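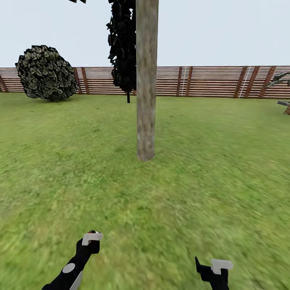
Warrier volta ao jardim com as garras recalibradas

8 de fevereiro de 2023

Boa notícia para quem me escreveu em janeiro perguntando do Warrier: ele voltou a trabalhar! O nosso robô de dois braços simulado passou um bom tempo parado, com a pinça esquerda brigando com tudo que tinha casca, e desde hoje cedo está de novo disponível na fila da Stolgate. Quem tinha tarefa pendente no jardim Skaltness já pode reenviar (a fila velha foi apagada, desculpem, essa foi minha).

Vou contar o que foi mexido, porque teve gente achando que era só reiniciar o servidor. Bem que eu queria.

O problema apareceu nas tarefas com tronco. No Skaltness o robô tem que chegar até uma árvore no gramado, encostar a pinça na madeira e segurar firme. Com objetos pequenos o Warrier ia muito bem, e acho que foi por isso que demoramos tanto a desconfiar. Com o tronco, a pinça esquerda fechava, o contato era registrado, sumia, era registrado de novo, e o braço ficava naquele tremelique de quem tomou café demais. A Rungnapa Meesuk rodou a mesma tarefa 36 vezes com sementes diferentes e juntou os registros todos numa planilha que eu ainda abro com certo medo. A tremedeira estava lá do começo ao fim.

A primeira suspeita caiu sobre a árvore. Objeto comprido, pesado, agarrado bem pela ponta de baixo, é o tipo de coisa que deixa qualquer motor de física nervoso. Trocamos a massa, trocamos o atrito da casca, e o comportamento mudava um pouquinho sem melhorar de verdade. Foi o Thongchai Onsri quem pediu para deixar a árvore em paz e olhar a ponta do dedo.

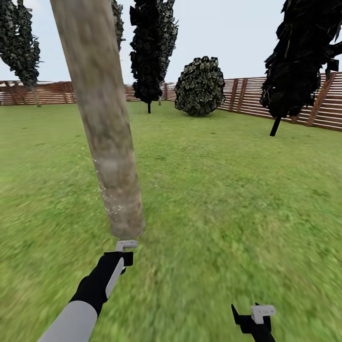

E era mesmo a ponta do dedo. A malha de colisão da ponteira esquerda tinha ficado deslocada em relação à malha visual, coisa de uma exportação feita às pressas quando mudamos de versão do Tretico, o nosso controlador. Na tela a peça parecia encaixada direitinho. Para a física, ela estava um tanto para dentro e girada. O robô encostava num lugar, a simulação achava que era outro, e o controlador passava o tempo todo corrigindo um erro que ele mesmo criava. Eu já tinha olhado para essa ponteira umas tantas vezes com o modo de malha desligado, claro.

O conserto em si foi rápido. O Onsri reexportou a ponteira com a origem no eixo certo, eu substituí o arquivo no modelo e fizemos a mesma coisa do lado direito, que estava bom mas vinha da mesma leva (melhor não dar chance). O que deu trabalho foi o resto, porque os ganhos da pinça tinham sido ajustados em cima da malha errada. Com a malha certa, o aperto ficou bruto. A primeira tentativa depois da troca jogou o braço para trás com uma violência que fez a Rungnapa rir alto no meio da reunião.

Então lá fomos nós refazer a calibração, e essa parte eu quero deixar registrada porque vai servir para quem cuida dos outros robôs da casa. Começamos com a pinça aberta, os dois braços à frente do corpo e nada entre os dedos, só para zerar o sensor de força simulado. Sem isso qualquer leitura seguinte vem torta. Depois baixamos o ganho de fechamento da esquerda até o dedo mal encostar na madeira sem empurrar, e fomos subindo de pouco em pouco, sempre com a direita aberta e livre. Deixamos a direita de fora de propósito: com as duas pinças no tronco a gente não sabe qual delas está causando o quê.

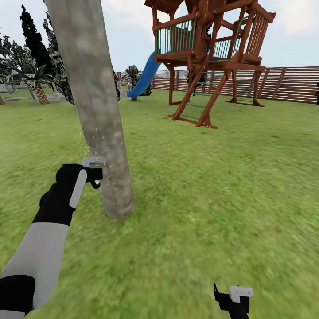
Outra coisa que mudou foi o tempo de espera do contato. Antes o Tretico aceitava o primeiro toque como pega feita e já mandava o braço para o próximo movimento. Agora ele espera o contato se manter por 7 ciclos seguidos antes de liberar o ombro. Parece bobagem, e deixa a tarefa um tiquinho mais lenta, mas foi a mudança que mais acalmou o braço. O Onsri queria um valor maior, eu queria menor, e ficamos nesse depois de uma discussão que durou bem mais do que os testes.

Mexemos também no limite de velocidade do punho, que estava alto demais para uma carga comprida. Um movimento curtinho do punho vira um arco enorme lá no alto do tronco, e a copa sai varrendo cerca, palmeira e o que mais houver pelo caminho. Quem só trabalha com caneca e caixinha na bancada nem percebe esse limite. No jardim ele faz toda a diferença, e por isso ficou gravado no perfil do Skaltness, sem alterar o das outras cenas.

Com tudo isso no lugar, a Rungnapa deixou a bateria completa rodando de madrugada: 3.000 tentativas de pega, com a árvore nascendo em pontos variados do gramado e o robô chegando por ângulos diferentes. De manhã eu abri o relatório antes mesmo do café. O tremelique não apareceu em nenhuma. Houve pegas perdidas, sim, quase todas com o robô chegando longe demais da árvore, mas isso é assunto da navegação e já abri um chamado separado. No último trecho da bateria ele manteve a carga suspensa só com a pinça esquerda por mais de 5 minutos de tempo simulado, e o gráfico de força ficou tão reto que eu fui conferir se o sensor estava ligado. Estava!

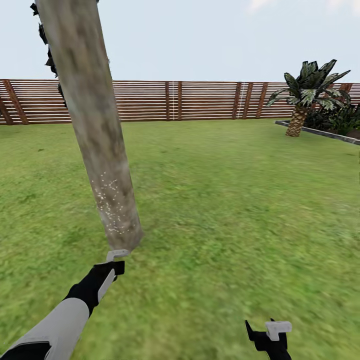 O que muda para quem usa o Warrier

Para a maioria de vocês, quase nada. O nome do modelo continua igual e os comandos também. Só peço atenção a quem salvou uma cópia local do robô antes de hoje: essa cópia ainda tem a ponteira velha, e misturar ponteira velha com ganhos novos dá um resultado bem feio. Apaguem e baixem outra vez. Quem tinha criado compensação por conta própria para fugir da tremedeira (eu sei que vocês existem, vi os scripts) deve tirar, senão o dedo passa do ponto.

Os registros gravados em janeiro continuam na pasta antiga, marcados como suspeitos. Eu não usaria as leituras de força da esquerda para nada. As imagens e as posições dos braços estão boas e podem ser aproveitadas sem susto.

A partir de agora toda ponteira passa por uma checagem automática antes de entrar no modelo, comparando a malha visual com a de colisão. Escrevi essa checagem ontem à noite e ela ainda reclama de umas folgas que são normais, então se o envio de vocês for recusado com uma mensagem esquisita, me mandem o texto inteiro da mensagem. Print cortado não ajuda.

Fica faltando repetir a calibração na pinça direita com carga. Ela ganhou a peça nova e foi zerada, mas ainda usa os ganhos de antes, e enquanto isso recomendo planejar as pegas pesadas pela esquerda. O Onsri reservou a máquina para esse trabalho e avisa no canal quando começar. Durante os testes o Skaltness fica fechado, e as outras cenas seguem abertas normalmente.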